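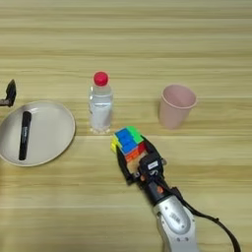
*Black marker on an off-white plate.*

**Flokau Creek Trail: second progress report to the Ruvama Fund**
7/3/21

The trail is further along than it was in the last report and shorter than it was in the application. Both facts come down to the lower meadow, and I'd like to deal with that first.

The application showed the path crossing the lower meadow in a confident straight line. The line was drawn in a dry year. In June the creek came up over the bank and stayed there long enough for ducks to form opinions about it, so we have moved the route to the old cart track on the north side. We lose the view of the mill race. We gain a trail that people can walk on in boots of ordinary height.

**Footbridges.** Two of the three are in. The upper one replaces the plank that was never officially a bridge and that everyone used as one. The middle one went in a day early, and I mention it because the opportunity may not come up again. The third is waiting on the footings, which are waiting on the county, which has asked for the drawings again. We have sent the drawings again. They are the same drawings.

**Fencing.** All 158 posts have been set along the pasture side. The rails are up as far as the second gate. Rojanasak Lumber delivered the rest of the rails in the wrong length and has agreed to swap them at no charge, after a long phone call in which both sides were very polite. The cows have tested the finished part and it holds.

**Clearing.** The knotweed below the upper bridge has been cut twice. It has grown back twice. We will cut it again in the fall and we are no longer using the word "removed" in these reports.

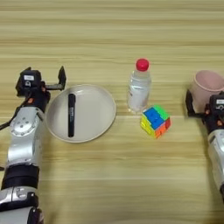
**Girorville Parks Department | Trails Team**

**Surface.** Crushed stone is down from the parking lot to the middle bridge. The 80 feet just past the kiosk had to be dug out and relaid when a spring turned up under it. The spring isn't on any map we own. It now runs through a pipe under the path and comes out by the bench, where it sounds pleasant enough that a visitor has already thanked us for the water feature.

**Signs.** The wording is finished except for the panel on the mill. The historical society has two dates for the fire and holds both of them strongly. Wálter Chambi has written a version that says "in the last century" and is taking it to their next meeting.

**Money.** Spending is within the grant on every line but drainage, for the reasons given above. We ask permission to move $3,000 from benches to drainage. This would leave us with one bench fewer, at the bend where the wasps live, and we expect the public to bear the loss.

**What comes next**

- Footings for the lower bridge, once the county has finished with the drawings
- Remaining rails and the second gate, which currently opens into a hawthorn
- Stone from the middle bridge to the cart track
- The mill panel

The opening walk stays on the calendar for the fall. If the lower bridge is late, we will start from the parking lot, turn around at the middle bridge, and serve the coffee there. Please let us know about the bench money before the drainage contractor's quote expires. He has reminded us of the deadline by phone and in writing.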